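The Slow Machine

My computer takes 12 minutes to start in the morning. I know this because I've begun making toast by it.

I held out for most of the winter on the theory that it would get better by itself, the way a cold does. It did not. In January it began asking me whether I wanted to keep waiting for a page to load, and I found I had no good answer. What else was I going to do, go outside?

So I went looking for a new one, and spent two evenings reading reviews written by people who care a great deal about fans. The one they all liked was 900 dollars. For 900 dollars I'd like it to write the emails too, and leave the house to buy milk.

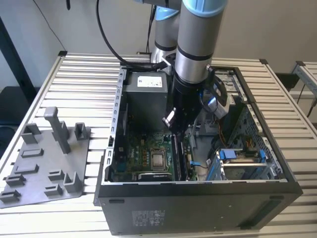 Skiltthorpe Repair Club - Computers and Small Appliances

I joined last fall for the toaster and stayed for the coffee, which is terrible but comes with opinions. The opinion on my computer was that I have 363 browser tabs open and should be ashamed. I explained that those are things I'm going to read. One is a recipe for a soup I've been planning since before I owned the pot.

I closed them that night. It took longer than I'd like to admit, mostly on account of stopping to read them. There was a long piece on how to stop putting things off. There was a flight to somewhere warm at a price that expired years ago. There were four separate pages about getting red wine out of a rug, and I no longer have the rug.

Startup is now down to 2 minutes, so the toast has to be handled as its own project. I still think about the 900 dollar one now and then, usually while it's updating.

I kept the soup tab. Leeks are on sale this week.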